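Reducing Evening Noise in Shared Student Housing
Final Report, Residential Environments Project
Submitted February 2025

Summary

This report presents the findings of a one-semester study of evening noise in Losska Hall, a student residence with 217 occupied rooms. The project team measured sound levels on three floors, surveyed residents, and tested low-cost changes to doors, furniture, and corridor surfaces. The work was carried out within the Residential Environments course, and the findings have been shared with the housing office.

1. Background

Losska Hall was built with hard flooring in its corridors and lounges. Residents have long complained of footsteps, closing doors, and conversation carrying into bedrooms after quiet hours begin. A survey conducted by the housing office in July, before the present study, found that sleep disturbance was the most common reason given for requesting a room transfer. The office did not record where the noise came from, and the present study was designed to fill that gap.

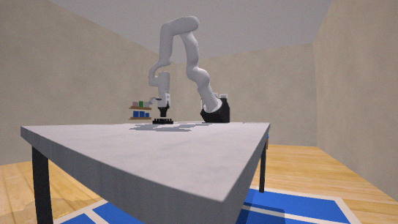 2. Methods

Sound levels were logged at fixed points in the corridors between 9 p.m. and 1 a.m. for 6 weeks. The meters were mounted at ear height and checked against a reference tone at the start of each week. In total, 2065 readings were kept for analysis. Readings taken during fire drills and scheduled events were removed.

Residents were also asked to keep a short sleep diary. Participation was voluntary, and diaries were collected without names. Response rates were lower on the top floor, and results for that floor should be read with care.

Two treatments were tested. On the second floor, felt strips were fitted to all door frames. On the third floor, Vevholm carpet runners were laid along the main corridor. The top floor was left unchanged for comparison.

3. Results

Door closings were the largest single source of sudden noise. The felt strips lowered the peak levels recorded near bedrooms, and second-floor diaries mentioned doors less often after they were fitted. The runners softened footsteps but had little effect on voices. Several residents reported that the runners slipped near the stairwell, and these were taped down in the second week.
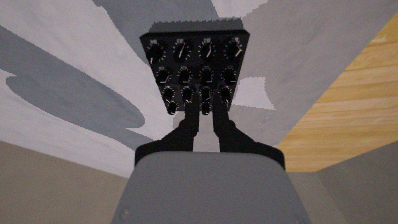 Voices in the lounges remained the main complaint on every floor. The lounge doors do not close fully, and sound passes freely into the corridor through the gap at the bottom. Levels were highest near the lounges on the nights before holidays.

4. Recommendations

The team recommends that felt strips be fitted to all bedroom doors before the next academic year. Lounge doors should be adjusted and given a bottom seal. Carpet runners should be considered only where they can be fixed permanently to the floor.

Further study of the top floor is advised, with a larger number of sleep diaries and at least one meter placed inside a vacant bedroom.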